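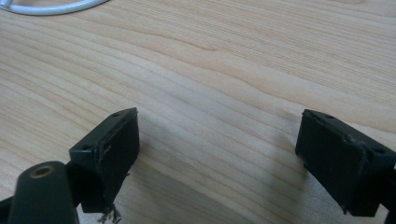 Wooden table, still a good few plums short and counting on more

Right, plum chutney thread. I've been asked for this enough times that I'm typing it out once and then pointing everyone here. Get a cup of tea.

First thing, you need more plums than you think. I use 3 kilos and it still only fills 12 small jars, because it cooks down like mad. Slightly underripe ones are lovely in this, so don't wait for the whole tree to go soft on you.

The recipe came from Melahat Polat, who had the allotment next to mine when I lived in Omport. Hers had twice the chilli and no raisins. I've gone the other way (sorry Melahat!) but the bones of it are hers.

Halve and stone the plums. Chop four big onions, not too fine. Into your widest pan with a thumb of grated ginger, two cinnamon sticks, a spoon of mustard seeds, a good pinch of salt and 480 ml of cider vinegar. Wide pan, please. I did it in a tall stockpot one August and was still stirring at midnight.

Simmer until the onions are properly soft BEFORE the sugar goes in. If you add it early the onions stay a bit squeaky and no amount of boiling fixes them. Then in with some 700 g of soft brown sugar and a couple of handfuls of raisins.

Now it's just low heat and patience – two hours, sometimes more. Stir often towards the end, it catches on the bottom when you've wandered off to look at your phone. Ask me how I know.

It's ready when you drag a spoon across the pan and the gap stays open for a second or two. Pot it hot into hot clean jars, vinegar-proof lids on straight away.

Then you leave it alone. I know! Two months at least, in a dark cupboard. Straight from the pan it tastes of vinegar and regret, and by the time the clocks change it's gorgeous with cheddar.

Ozan Akyol asked whether frozen plums work. Yes, I do it every spring with whatever's left in the freezer. They let out a lot more juice, so hold back a splash of the vinegar and give it longer on the hob.

And for whoever wanted to know about swapping in damsons – you can, but the stones are a pain. Cook them whole with the vinegar first and fish the stones out once they float up. Bit more sugar too, they're sharp little things.

Rhubarb and date next, if I can get to the Lerkum market before all the pink stuff goes.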